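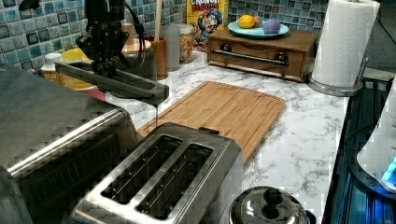 Equipment Planning Meeting — Minutes
Jeston Kitchen Robotics Group
October 19, 2024

Present: Saimi Keskinen (chair), Niilo Nieminen, Lieselotte Bauerfeind, Kvido Jurčo
Apologies: Ulla Kauppinen (comments sent by email)
Minutes taken by: Lieselotte Bauerfeind

1. Minutes of the September meeting
Accepted with one change. Under item 4, the gripper fingers were approved for quote only, not for purchase. Niilo will correct the shared copy.

2. Second arm
Niilo has two quotes for a second arm for the kitchen counter station. Vuline offers delivery in 8 weeks with the controller included. Urio is cheaper on the arm but charges separately for the controller and for the mounting plate. Once those are added the two are close.
Kvido prefers Vuline. The current arm runs on their controller and he doesn't want to keep up two sets of software. Saimi asked if Urio would lend a unit for testing. Niilo had asked, and they will, but not before the new year.
Ulla wrote that she would rather wait for the loan than buy now. Discussed. Kvido pointed out that the money for this year has to be committed by the end of December.
Decision: go with Vuline, subject to a written delivery date. Niilo to request it.

3. Gripper fingers
The long flat fingers do well for sliding under thin things but give trouble around the toaster slots. Kvido wants a shorter pair with a rubber face. Brostero can make them in sets of 12, with no smaller order possible. Lieselotte asked whether we would ever use 12. Kvido said they wear out, and we went through 11 last year.
Decision: order one set from Brostero. Charge to consumables.

4. Cables
The cable at the top of the arm still hangs in a loop toward the back of the counter. Saimi would like it in a proper sleeve before the second arm goes in. Kvido has found a clip-on guide in the Vuline parts list. Lieselotte will check if it can go on the same order as the arm so we pay shipping once.

5. Counter items and appliances
No new appliances this quarter. The toaster and toaster oven stay as they are. Niilo asked for a second cutting board so that one can be washed while the other is in use. Agreed.
Groceries and paper goods: Lieselotte reported that receipts are coming in late again. Please hand them in the same week. Cereal and fruit go under test materials, not under office supplies.

6. Service contract
The contract on the current arm covers 52 weeks and is up for renewal. Vuline will put both arms on one contract if we sign before delivery of the second. Saimi wants to see what is left out of the coverage, mainly the gripper motor. Held over to the next meeting.

7. Other business
Ulla asked by email for a spare emergency stop button to be kept in the supply cabinet. Agreed, Kvido to order.
Kvido needs the station free for one full day to measure for the second mounting plate. He will put it on the calendar.

Actions
Niilo — written delivery date from Vuline; decline Urio quote once it arrives; correct September minutes
Kvido — Brostero order; spare stop button; measure for mounting plate
Lieselotte — cable guide on the Vuline order; cutting board
Saimi — read through service contract terms and send questions to Vuline

Next meeting: to be set when the delivery date is known.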